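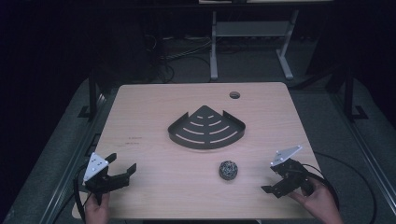

6 min read

Pre-Purchase Station Checklist, Hand-Held Gripper Pairs
With comments from the walk-through, Sep 11, 2023

Filled in by Rhys Goodwin. Comments by Rhys unless marked JH, in which case they belong to Jarrah Hollis, who has the budget sheet and therefore the last word.

Before you start, a note on how to use this. We are deciding whether to buy a second station for the Flurnmont room, and if so, how much of the first one to copy. The checklist grew out of the ordinary monthly safety one, so you will find plain housekeeping items sitting right next to money items. I thought about splitting them and decided I liked them together, because nearly every time I wrote down a hazard in June it ended up as a line in the budget anyway. Mark each item OK, FIX or BUY. If you are torn between FIX and BUY, put both and say why in the comment, and please do write a comment even when it is OK. I read them all, usually with a cup of tea, and I enjoy them.

SECTION A. TABLE AND FLOOR

A1. Tabletop is stable and does not rock when leaned on.
OK.
I leaned on every corner with my full weight, which is a fair test these days. No movement at all.

A2. Corners and edges are safe at hip height.
OK.
The rounded corners were a good choice and I would ask for them again. Jarrah got a price on a square-cornered top that was a little cheaper, and I would gently argue against it. People lean in and step around the table all day long, and a bruise every week is a poor way to save money.
JH: Fine. Rounded it is. I have changed the line.

A3. Surface is clean and free of damage that could snag an object or confuse anyone reviewing the recordings.
OK, with a note.
There are faint dark marks on the left part of the top. I don't mind them, but let's have a look at the same spot next time and see if they have spread. If we order a second top, please order it in the same light finish so the two stations match.

A4. Cable hole in the tabletop is clear, and small items can't drop into it.
BUY.
The hole is toward the far edge, right of center, and it is plenty big enough to swallow a washer or a bottle cap. A plug or cover for each table, please. It's a tiny line on the sheet and I know tiny lines get cut first, so I am putting it in capitals: GROMMET COVERS, 2.
JH: Seen. Capitals were not needed but they were effective.

A5. Floor around the station is free of trip hazards.
FIX and BUY.
You knew this one was coming. Behind the table, under the other desk frame, the cables on the floor are in a real tangle, and they are dark cables in a dark corner, so you don't notice them until your foot does. The FIX is an hour with some ties and a bit of patience. The BUY is a proper cable tray for the underside of that desk, and a second one for the new station so we don't start the whole story over again. The equipment case back there should also have a shelf of its own. I'd hate to see it become the place where everything gets set down "just for a minute."

A6. Rails and posts are secure, and feet are flat to the floor.
OK.
Checked both posts at the foot brackets and ran a hand down the rails on either side. All snug. I did wonder whether a strip of bright tape along the rails would help new people, because black and metal against gray carpet is not much of a warning. One roll would do both stations.

SECTION B. GRIPPERS AND CABLES

B1. Both grippers open and close smoothly, with no pinch point near the operator's hand.
OK.
Lovely, really. The fingers sit well clear of the handle on both. I did a long stretch of opening and closing with each hand and nothing stuck or squeaked.

B2. Mounting plates are tight.
OK.
White triangular plate on each one, went over both with the driver. I would like a spare plate in the drawer, though. The quote from Corkow sells them singly or with a full gripper, and singly is all we need.

B3. Gripper cables have enough slack and don't cross the operator's legs.
FIX.
This is my longest comment, so settle in. The left cable curves down past the side of the table and behaves itself. The right one loops out over the floor next to the table, and with a taller person it would probably lift clear, but I am not a taller person. I would like an overhead hook or a light spring arm on the right side. Stukimeck offered us a ceiling-mounted reel, and it is a beautiful thing - but it needs a ceiling fixing, and the landlord's form for that is four pages long. A hook clamped to the post would get us most of the way. Let's try the hook first and keep the reel as an option for next year.
JH: Agreed. I've left the reel on the sheet as "deferred" so it doesn't vanish.

B4. Spare pair available.
BUY.
We have no spare pair. If one gripper goes out for repair the whole station stops, and we are still paying for the room while it does. Ask both suppliers what they charge for a pair when it's ordered along with a station, as opposed to afterward. I have a feeling those are different numbers.

SECTION C. OBJECTS AND CONSUMABLES

C1. Objects on the table are free of sharp edges.
OK.
Today's pair was the black metal corner caddy and the mesh scrubber. I ran a thumb around the raised lips of the caddy and along the drainage slots and found nothing rough. Slots like these are exactly where I'd expect a burr on a cheap one, so if we order more, please check each as it comes out of the box. It's a nice object to work with, by the way. It has a front and a back that anyone can tell at a glance, and that saves a lot of explaining.

C2. Consumable items are in good condition and not shedding.
OK today, BUY regularly.
Metal scrubbers shed eventually. Little bits of metal end up on the table, then on a sleeve, then in a finger. I would plan to replace them often and not wait until one looks tired. They cost next to nothing, and I would much rather throw out a decent one than go hunting for tweezers.

C3. Household objects have their own budget line.
FIX.
They don't at the moment. They come out of "sundries," along with the coffee, and the coffee tends to win. I am asking for $400 a year for kitchen and bathroom items, per station. Jarrah may want to talk me down, and I will listen.
JH: Not talking you down. I would like receipts.

SECTION D. ROOM

D1. Lighting is even across the work surface and enough to walk by.
FIX.
The table itself is perfectly readable, but the room around it is dim and the edges are darker than I'd like for walking. Two floor lamps pointed at the back corner would help, and I'd want them on the list before anything fancy.

D2. Clear way out from the operator's position.
OK.
Backed out from the front of the table with my eyes on the grippers the whole way, as a person really would. No trouble.

SECTION E. MONEY SUMMARY

Second station, table and rails and posts: $1379, matching top and rounded corners included. This is the Ruawai price, delivery not included. Jarrah is asking about delivery.

Safety and tidying items from this list (grommet covers, cable trays, tape, hook, lamps, case shelf): capped at $1000 for both stations together. I believe we will come in under, but please leave the cap where it is.

Objects and consumables: $400 per station per year, see C3.

Spare gripper pair: waiting on quotes, see B4. Do not sign off on the station until this number is in. I know it's tempting to get the table ordered and sort out the rest later, and I have been the person who did that, and we had a very handsome table with nothing on it for quite a while.

JH: Held until quotes arrive. Cable ties can be bought today, I'm not a monster.

Still open: A4, A5, B2, B3, B4, C3, D1. I will do the cable tangle myself, and would be glad of some company if anyone has an hour.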